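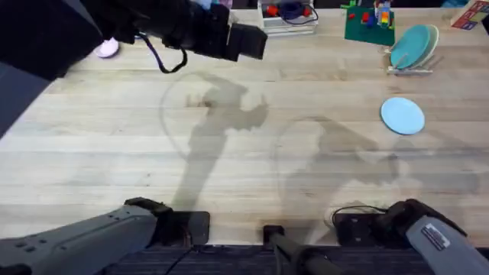 Posted by Štěpánka Beneš - Wed 16 March - filed under Tables & Tidying

I've been meaning to put up a little gallery of the big wooden table for ages, and here we are! It has been my sorting spot all winter (well, since December), and every odd thing we own passes over it sooner or later. Click through, there are 3 in all.

The dish rack is my favorite piece of the lot. Teal plate in front, cream one behind, and the toy blocks right next door on their green mat. I do love a bit of color on pale wood, and the light blue plate gets plenty of room to itself.

Scissors, stapler, tape - all the desk stuff lives along the far edge, with the little pink plate in among it. I keep telling Nimal that tape and plates can share a table perfectly well. He'd like everything in drawers.

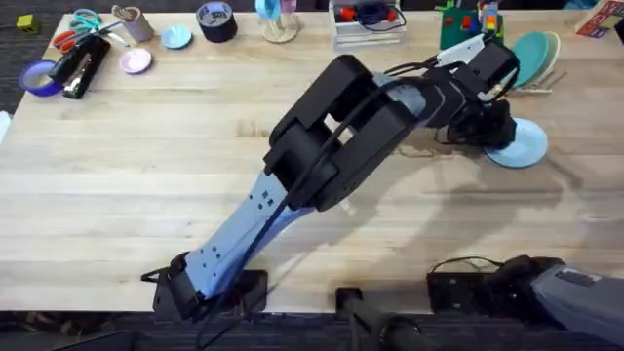 Green and blue

Two plates and a whole lot of wood grain. The green is so soft it's nearly mint, and the blue goes paler toward the middle. Look for the knots in the wood too, I'm very fond of those!
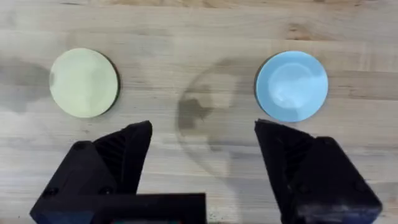
I still can't decide which color I'd want more of. Trefor votes green, and he's the one who does most of the washing up, so he may well win. Next up is the shelf by the window, once I've found somewhere to put the jars.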